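FOR IMMEDIATE RELEASE

Trosthorpe Asks Its Residents, Politely, to Open the Kitchen Drawer

TROSTHORPE, October. The town of Trosthorpe will hold its first Junk Drawer Amnesty this month, giving households the chance to part with dead batteries, orphaned keys, and takeout menus from restaurants that closed two mayors ago. No questions will be asked, mostly for fear of the answers.

The event is organized by Standden Household Goods, the Main Street hardware store, with the Trosthorpe Public Library providing the parking lot and a certain amount of moral support. Doors open at 9 a.m. and close at 4 p.m., or when the bins are full.

Residents may bring one drawer's worth of material per household. Staff will not be measuring drawers, but they have all seen a drawer before and would like everyone to keep that in mind. Sorting tables will be set up for batteries, small electronics, keys, cords, and a fifth category the organizers have labeled "Hm."

"We sell people the picture hooks, and then we sell them the same picture hooks again in the spring," the store said in a statement. "It has been good for business, but we do live here."

Every household that turns in a drawer will receive a set of dividers from Usow, the housewares maker that is sponsoring the day. There are 200 sets available. Latecomers will get a coupon and a firm handshake.

Kitchen Storage

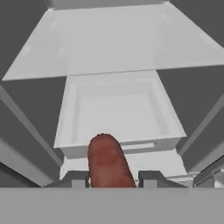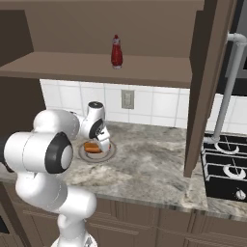
What to Bring, and What to Leave at Home

Household batteries are welcome, with tape over the terminals. So are charging cords, loose keys, dried-out pens, and instruction booklets for appliances no longer living. Scissors and other sharp items should be wrapped in newspaper and labeled.

Please do not bring paint, medicine, propane cylinders, or anything that is ticking. The county transfer station takes the first three by appointment.

Keys will be kept on a board in the library lobby for 29 days so that anyone who has been getting in through the bathroom window may come and look. After that they go to the scrap dealer along with the other metal.

Evening Talk

At 6 p.m. the library will host "Where Does It All Come From?", a talk on kitchen storage presented by Shahbazi Cabinet Works. The firm has been building cabinets in the county long enough to have strong opinions about the drawer next to the stove, and intends to share them. Admission is free. Coffee will be served, and there will be time for questions, provided they are not about corner cabinets, which have a session of their own planned for the winter.

Parking

The library lot will be closed to regular traffic during the amnesty. Visitors can park behind Standden or on the north side of Main Street. Book returns may be made at the front desk, where overdue items found at the back of a drawer will be accepted without comment and with the usual fine.

Media inquiries may be directed to the service counter at Standden Household Goods, Main Street, Trosthorpe, during store hours.

###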